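4.3 Collecting the kitchen demonstrations

The tasks in Section 4.2 were chosen because each of them looked easy on paper. Opening a microwave is something a bored teenager can do while holding a phone, and we had assumed it would take up a quiet afternoon in October. It took up most of the month.

All demonstrations in the kitchen set were recorded with hand-held grippers, one in each hand, with no robot in the room. The operator walks up to the appliance, does the job and walks away again. What the learner receives is the view from the gripper, the opening of the fingers and a pose track. We followed the usual practice of throwing out any episode in which the pose track broke for longer than a short gap, and then discovered how much of our working week we were throwing out with it.

The first protocol, which we call Clastia after the server it was stored on, gave operators a written script. It told them where to stand, which hand to lead with and how fast to move. The operators followed it faithfully, and the result was a body of data in which everyone opened a door like a butler who has been warned about the carpets. A policy trained on Clastia alone did well when the appliance was exactly where the script said it should be. When the appliance was turned by the width of a hand, the arm reached with great confidence for the place where the door had been.

The second protocol, Komau, threw out the script and kept only a start and an end condition. Operators began with both grippers raised and finished when the door was shut and both grippers were raised again. Between those points they could do as they liked. Some of them liked to do very odd things. One held the door with the left gripper and steadied the top of the appliance with the right, as though it might bolt. We kept these episodes, partly out of principle and partly because we were running short.

In total we retained 1150 episodes across the two protocols. Nearly a third of these came from the last week, when the operators had stopped thinking about the grippers and started thinking about lunch. We recommend this state of mind to anyone planning a similar study, though we have not found a way to induce it on the first day.

4.4 What the wrist views contain

It is common to describe gripper-mounted video as "task-centred", and for tabletop sorting the term is fair. In our kitchen set it is generous. A wide lens on a moving hand takes in whatever the hand is pointed at, and for long stretches of each episode the hand is pointed at the rest of the building. The approach phase, before either gripper is near the door, is the worst in this respect. The appliance takes up a modest share of the view and the remainder goes to walls, furniture and colleagues (see Figure 5).

We were advised early on to crop. Bergmann, the baseline we compare against throughout, crops hard, keeping a central square and discarding everything else before training. The reasoning is sensible: a policy that cannot see the whiteboard cannot grow fond of it. We trained both ways, with 2 seeds each, and expected to report a small gain for cropping.

We found a loss instead. With the crop in place the policy was noticeably worse at the approach and slightly better once contact had been made. Without it, the reverse held. Our reading is that the untidy margins carry a fair amount of information about where the hand is in the room, and that the learner makes use of it while the appliance is still too far away to be much help. The other gripper matters too. In the two-handed episodes it is often visible at one side of the view, and masking it out cost us more than masking out all of the background together.

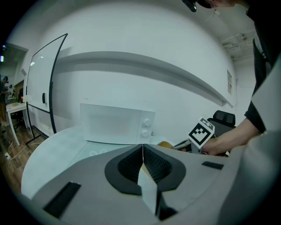 Figure 5. View from one hand-held gripper during the approach phase. The second gripper, with its fiducial marker card, is at the right; the microwave is on the round table.

This left us with an awkward choice. Keeping the full view means keeping whatever happens to be in it, and a policy that locates itself by the furniture will be upset when the furniture moves. Furniture in our building moves a good deal. We settled on a compromise in which the crop is applied at random during training, in half of the batches, and never at test time. This variant is called Skandside in Table 2. It recovers the approach performance of the full view and gives up very little at contact. It also has the advantage of being a single line of code, and we wish we had tried it before building the cropping network described in Appendix B.

One caution applies to all of these comparisons. The same operators appear in the training and test recordings, and we cannot rule out that the policy has learned something about how Ásdís Bjarnason reaches for a door. She contributed more episodes than anyone else and has a distinct style, with a small pause before contact that the robot now reproduces. Removing her episodes removed the pause and also a good part of the success rate. We have put them back, and the pause remains in all the results reported in Section 5.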